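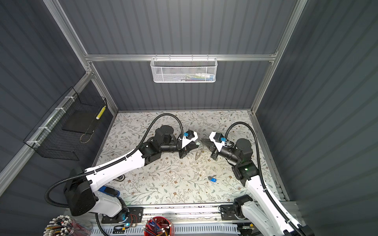

Storage and Surface

For our Skernov project we wanted a small desk space that would keep paper supplies close by and still leave the middle open for working, and we spent a good part of April just arguing (in a friendly way!) over where the baskets should go. In the end the white mesh one went on the back rail, where you can peek through at the colorful bits inside, and the black wire one went on the left wall with white cable ties. 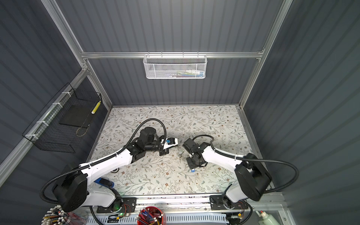 The mat took us much longer to choose than we'd like to admit. We all loved the pale one with the vines and the tiny flowers, but clear plastic is hard to spot against a busy print, and our budget of up to 500 dollars had to cover the gray ribbed walls too.

Handling the Clear Plastic
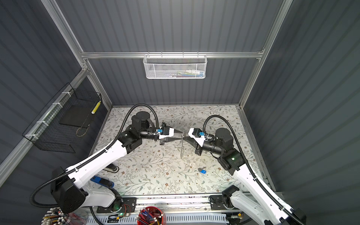
Figure 3. Clear sheet held upright over the mat, with the stapler near the lower left.

Small things like the stapler stay down on the mat, and the flat black board lives in the left basket next to the yellow-and-white strip.

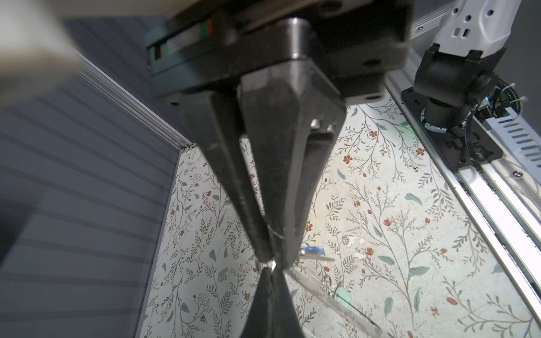
Little white scraps show up on a patterned surface less than you'd expect, so we now wipe the mat at the end of every session, and next term we'd like to try a plain one for comparison.

Tredstead Student Projects | Contact | © 2025 | Back to top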